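Clornstead Community Help
Television and Streaming - Reality and Competition Programs

Voting closed before the end of the Warkport semifinal. Was my vote counted?

Posted by Himow Resident, 16 July 2025

I would be grateful for clarification on the voting procedure for "The Warkport Trial." During the semifinal I submitted my vote through the program's website while the last endurance task was still being shown. The page thanked me, but a notice then appeared stating that the voting period had ended. My account page shows no vote for that episode.

My household watches through the catch-up service, which on that evening was running nearly 13 minutes behind the live broadcast. I was not aware of the delay at the time. I wish to know whether the vote stands, and whether viewers who watch on catch-up are eligible to vote at all. The contestant I supported left the program that night, and several people in my building had the same experience.

3 replies

Fionnuala Conneely
Marked as helpful by 35 members

The published rules of the program address both points. Votes are accepted only during the live broadcast, and the closing time is set by the clock of the voting system. The picture on the viewer's screen has no bearing on it. A viewer on the catch-up service may vote, provided that the vote is received before the live closing time.

The message of thanks confirms that the form was sent. It does not confirm that the vote was accepted. An accepted vote is listed on the account page under "My Votes," normally within 2 hours. If no entry is listed, the vote was not included in the total.

Members who wish to query a missing vote should write to the viewer services office at Mac Giolla, the production company, within eight days of the broadcast. The letter should give the account name, the episode and the time at which the form was sent. The office does not reopen a result, but it will confirm in writing whether a vote was received. I made such a query in April and had an answer the following week.

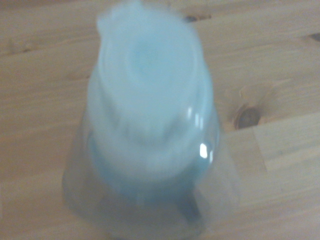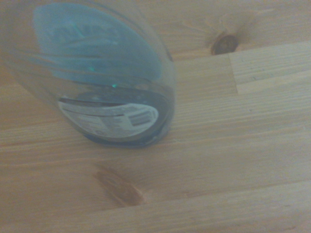
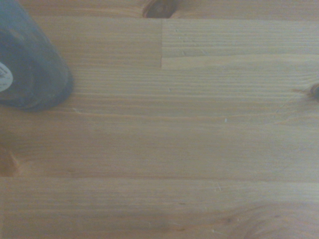
Three close views of items on a pale wooden tabletop.

Setting the player to live

On most sets the catch-up player opens at the point where the viewer last stopped. To return to the live broadcast, open the player menu, select "Go to live" and wait for the red marker to appear. This must be done again after any pause - including a short one.

Clornstead Viewer

The same thing happened to me in the quarterfinal. I do not believe they count the late ones. The contestant would have left in any case, in my opinion, after that performance on the rope bridge.

Warkport Road

I can add one point to the first reply. Votes sent by text message are subject to the same closing time, and the message is charged whether or not the vote is accepted. The charge appears on the telephone bill under the name of the production company and not that of the program. Refunds are considered on written request.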